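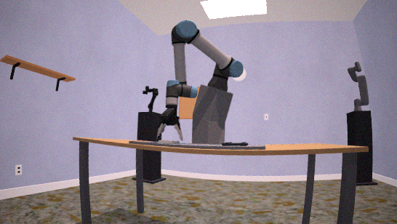 Equipment and Capital Planning

Home | Grants | Reports | Contact

September 2018
By Yatziri Palacios

Temus cell: progress report to the Grondari fund

Layout planning for the Temus cell is nearly complete. The simulated model has the main arm on its pedestal behind the long table, with smaller arms on separate stands to either side. We will keep this arrangement for costing. No hardware orders have been placed.

Spending to date is 11 per cent of the award, nearly all of it on software licences and staff time. Pruletska has quoted a lead time of 29 working days for the main arm. Figueroa has yet to confirm a price for the stands – Ettore Amato is pursuing this.

The tray position is now fixed in the model. Cirilo Medrano has asked that the blue outline be carried over to the real board, and tape is included under consumables. Trays are budgeted at 243 for the first year.

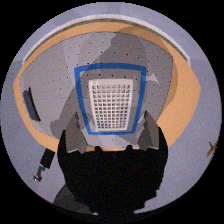
Figure 2. Simulated view past the open gripper to the grid tray.

Two items remain open. The gripper fingers may need a longer version, which would move about 2 per cent of the budget from spares to tooling. The floor loading check is with Gonçalo Caldeira. Subject to both, we ask that the hardware funds be released in December.

Shares: 2 | Comments: 0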